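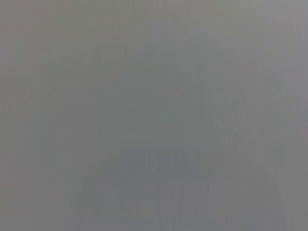
Monadach: final report on the grasp planner rewrite
Submitted June 27, 2020

1. What we set out to do

Monadach is the control stack our department inherited from a previous year group, together with an arm, a wrist camera and a folder named "old_do_not_delete". Our task was to replace its grasp planner. The old one worked from a fixed table of poses and treated the camera as decoration. Ours was meant to look at things before closing on them.

We called the new planner Zisevero, after a vote that most of the group now regrets.

2. How it works

Zisevero takes a wrist image, proposes grasp points, scores them and passes the best one to the motion layer, Esteban, which was written in the first half of the year and which we were told not to touch. We touched it twice. Both changes are in the appendix.

Scoring was the easy part. The trouble came in the last stretch of the approach, when the camera is so near the surface that there is very little left to focus on. The detector does not mind this at all. Given a grey blur it will happily find an edge, then a better edge, and report both with a confidence that none of us has ever felt about anything.

3. The blur gate

In February we added a check that runs before the detector. It measures local contrast across the image and, if too little of it passes the threshold, marks the image as unusable. The planner then carries on with the last pose it trusted. The check is 48 lines long, four of which do the work. The remainder is logging, added at various hours of the night.

Choosing the threshold took longer than writing the code. Compression blocks count as contrast if you let them, so the first version passed images with nothing in them except the codec's own handiwork. Smoothing before measuring fixed most of this.

4. Results

We ran 148 grasp attempts with the gate switched on. Of these, 142 ended with the object held. The other 4 + 2 are listed separately because they failed in two different ways: four on a stale pose, two on a timeout in Esteban that we had promised not to look into.

5. Left undone

The gate throws images away whole, even when one corner might be useful. Replaying logs still needs Flestivero, our viewer, which opens every file except the one you want first time. Instructions for restarting it are in the readme, under "Normal use".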